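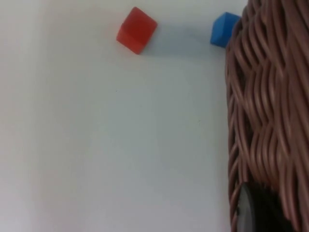 Can a robot arm learn to tidy up blocks?

It can learn to do a pretty good job of it, as long as a person shows it how first. The arm copies what it was shown, over and over, and slowly gets better at jobs it hasn't seen before.

I've been trying out a kit called the Velton, made by a company named Veltetti, and I want to tell you how it works, because it's one of the most fun things I've had on a table in ages! You get an arm, a bag of screws, a power supply and a booklet. You bring your own blocks and your own basket. (Raid the toy shelf. That's what I did.)

First you have to put it together, and you'll want a grown-up for this part. I started on a Thursday after lunch and I was still looking for a screw at dinner time. The booklet has 14 steps, and step nine should really be two steps. Take it slowly and you'll be fine.

Now, how does a robot arm move? Think about your own arm. It bends at the shoulder, the elbow and the wrist. A robot arm has joints too, and inside each joint there's a motor. When the motor turns, that piece of the arm swings. To reach forward and down, several motors have to turn together, each by just the right amount. You do this every time you pick up a cookie, and you don't even think about it!
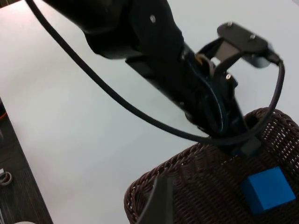 At the end of the arm is the gripper, which is the robot's hand. It opens and closes, and that's all it does. You might think a hand like that would be hopeless, but try it yourself. Use only your thumb and one finger, and see how many things you can pick up. Pencils, socks, grapes, nearly anything small. The hard part is getting your hand to the right spot before you squeeze.

So how does the robot find the right spot? It needs to see. Cameras take pictures, and a computer looks for clues in them. A picture, to a computer, is a giant grid of numbers, with numbers for how red, how green and how blue each tiny dot is. A bright block against a white table is easy to find that way, because the numbers change so suddenly at the edge. Shadows are trickier! A shadow changes the numbers too, and the computer has to learn that a shadow isn't something you can pick up. 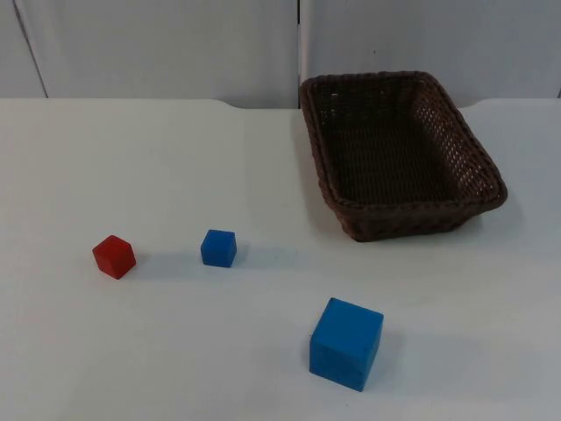
Two blue cubes and a red one, with the basket still empty.

Let's say you want the big blue cube in the basket. If you told your little brother "put the blue one in," he'd probably ask, "Which blue one?" A robot doesn't ask. It just picks one and goes. You have to be very clear about what you mean, and you have to show it lots of times with the cubes in different places. If you always leave the cube in the same spot, the arm may learn to reach for the spot and forget all about the cube. Mine did this for a whole evening in July. It kept grabbing a handful of air, very politely, and dropping it in the basket.

Each time you show the arm what to do, that's called a demonstration. The booklet suggests starting with 500. I know, I know! But each one is short, and you can take turns with a friend. There's a sharing page called Unside where families with the same kit swap their demonstrations, and the set I borrowed had 2,487 of them.

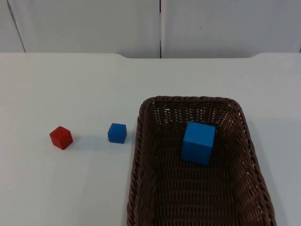
Waldemar Sobczak

Once the arm has practiced, you get to test it. Put the cubes somewhere new, press the green button and sit on your hands so you don't help. Sometimes it will miss. Write down where the cube was when it missed, then give it a few more demonstrations right there. Scientists do the very same thing with much bigger robots.

Would I buy the Velton again? I would, with two small grumbles. The motors are noisy, and the power cord is so short that I had to move the table. It's also not a toy for very little kids, who might get their fingers in the joints while it's moving. Keep your hands back until the light goes off, even if a cube rolls away and you really, really want to grab it.

If you try it, start with one cube. Add a second when the first is going well, and save the stacking for another day.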